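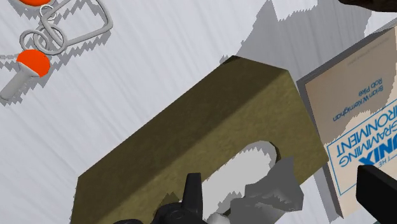 Handout 7, page 3

Home Arm Build: Simulating the Bench Before You Wire It

By now your arm should be bolted down and the joint limits written into the config file. If they aren't, go back to Handout 6. The simulator will run without limits and you will get motions your servos can't make.

Setting up the table

Work in the same units as your real bench. The shop tables at Tistoldale are 966 mm along the front edge, and the file you downloaded uses that number. If you are building at home, measure your own table and change it in both places - the table model and the base offset. Changing only one puts the arm in the wrong spot and everything you plan after that will be off.

Objects

The starter set includes a block with an arch cut into it, a wire puzzle with orange balls, and a book (The Unix Programming Environment, by Kernighan and Pike). They were picked because they give you different grasp problems.

Block: easy to find, wide for a small gripper. Try the narrow side first. The arch opening needs its own collision shape. If you use a plain box for the whole block, the planner will treat the opening as solid.

Book: lies flat, so the fingers have very little to close on. Most builds have to push it to the table edge.

Wire puzzle: leave this for last. The loops need a fine mesh and the mesh slows everything down. Bresberg's free mesh tool will reduce it, but check the small rings afterward.

Shadows and edges

Stepped, saw-toothed shadow edges usually come from a low shadow map resolution. They do not affect contact or planning. They do matter if you are feeding rendered views to a detector, as you will in Handout 8, so raise the setting before you save any views. Jagged white and gray patches on top of an object are a separate thing to check. Look for two surfaces at the same height, then look at the shadow bias.

Gripper view

Keep the fingers in view in the wrist camera. You need to see where the tips are relative to the object. If you printed the Lenz fingers, use the longer tip offset from the parts sheet. The Cundley ones use the default.

To do before Wednesday

Load the scene with seed 1281 so we all start from the same layout. Run the block grasp with the box shape, then with the arch shape, and save both logs. Write down which joint got closest to its limit.

Bring the arm's power supply. The shop has only one spare.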